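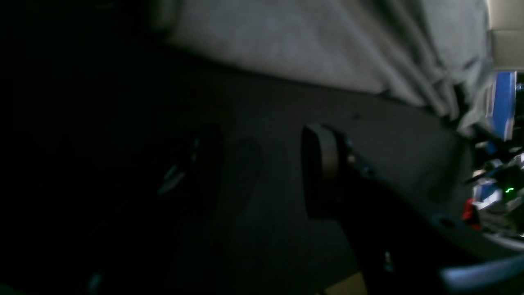 Home | Law | Courts | Money | Random page

Remand (financial cases)

By Dalia Dzene
2019-10-17

Remand is what happens when a court keeps an accused person locked up, or sends them back to be locked up, while the case is still being put together. I've been editing the court pages here for a while and this is the one I get the most mail about, so I've rewritten it from the top!

The word comes from the Latin for "send back" (fair enough, you do get sent back). In money cases it tends to drag, mostly over paperwork. Take the Abou Zeid case, which I followed from the public benches: 186 bank statements, two shell companies called Trillilano and Pulard, and a bookkeeper, Darius Ilie, who was held for five days in February before the judge would even talk about bail.

A remand order isn't a verdict, and I can't say that loudly enough. The judge is usually looking at flight risk, or whether the person might lean on witnesses or shred something.

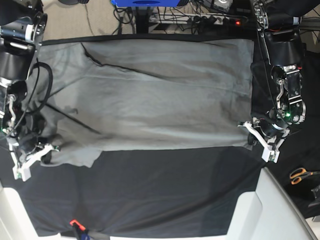

Lachlan Tamihana wrote in to say I should separate police custody from judicial custody, as plenty of countries treat them as two different things with their own time limits, and the first is the one where questioning goes on. He's right, and I've started a section on it.

Bail, by the way, can come with strings: a surrendered passport, a weekly sign-in, frozen accounts. Ilie got all of those, plus a ban on calling anyone at Pulard.

See also: Bail, Asset freezing, Shell company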